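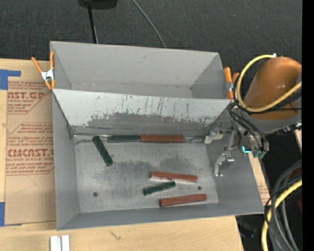

**Ilby lab reports gain in grasping parts that lie against bin walls**

ILBY, February. The Sosa Institute's manipulation laboratory has released the results of a study on how robot arms can learn to pick up small parts that have come to rest along the edge of a bin. The work was carried out at the Institute's Brakside site under a project known as Climano.

Bin picking is a common task in factories and warehouses, and most systems handle it well when the parts lie in the open. Performance drops when a part sits flush against a wall or in line with its neighbor. One finger of the gripper then has no clear space to enter, and the arm may press on the wall, pinch the part at a poor angle, or miss it altogether. Many installations deal with such cases by stopping and calling an operator.

The Climano team set out to train an arm to work on these cases directly. The test setup uses a two-section gray bin with a sloping divider and a set of small elongated blocks in green and red. The arm is fitted with a two-finger gripper and is asked to pick up a block and move it from one section to the other. The bin is then available for the next attempt with the blocks wherever the last one left them, so the arm meets a wide range of positions, including blocks lying end to end at the foot of the divider.

According to the report, the main change from earlier work at the laboratory lies in how attempts are chosen. A standard grasping program ranks the possible grasps and carries out the one most likely to succeed. Over a long run this produces many examples of easy grasps and very few of hard ones. Under the Climano method, the program sets aside a share of its attempts for blocks it rates as difficult, and gives added weight to those attempts during training. The arm is also permitted a short sideways push before closing its fingers. The push is scored only by whether the grasp that follows it succeeds.

The laboratory compared the two approaches on the same bin with the same blocks. Each program was given 1,546 attempts. The standard program completed 1,329 of them. The Climano program completed fewer in the early part of its run, when it was spending more of its time on difficult blocks, and passed the standard program before the end. On a separate set of 16 arrangements, all with at least one block touching a wall or the divider, the Climano program cleared the bin without help in 10. The standard program did not clear any of the 16.

The report describes two kinds of failure that remain. In the first, a push turns a block so that its long side lies flat against the divider, leaving it harder to reach than before. In the second, two blocks resting end to end are read by the vision system as a single long part, and the gripper closes over the joint between them. The second kind was more frequent with blocks of the same color. The team intends to address it by having the program take a second view after any failed grasp in which the fingers close fully.

Wear on the equipment is also discussed. Repeated contact at the lower part of the divider rubs away the light surface coating, and the authors note that the changed appearance of the surface can affect a vision system trained only on clean bins. Images of worn surfaces were kept in the training set for this purpose. The report recommends that other groups do the same and that they record the condition of their bins along with their results.

The study was limited to a single block shape and a single gripper. The authors state that the results should not be taken to apply to soft, clear or tangled parts, and that the time needed for each pick has not yet been brought to a level suited to production use. The short push adds a delay to each attempt in which it is used, and the program does not yet judge well when the push can be left out.

A second phase of Climano is in preparation at Brakside. It will repeat the comparison with parts of mixed lengths and with the divider set at different angles. The laboratory will also test whether a program trained on one bin can be moved to another with only a small amount of new practice.

The full report, with the list of test arrangements and the scoring rules, is available on request from the Sosa Institute's publications office in Ilby. Laboratories that wish to use the 16 test arrangements in their own work may do so without charge, provided that the source is credited. Requests for visits to the Brakside site should be sent in writing to the same office.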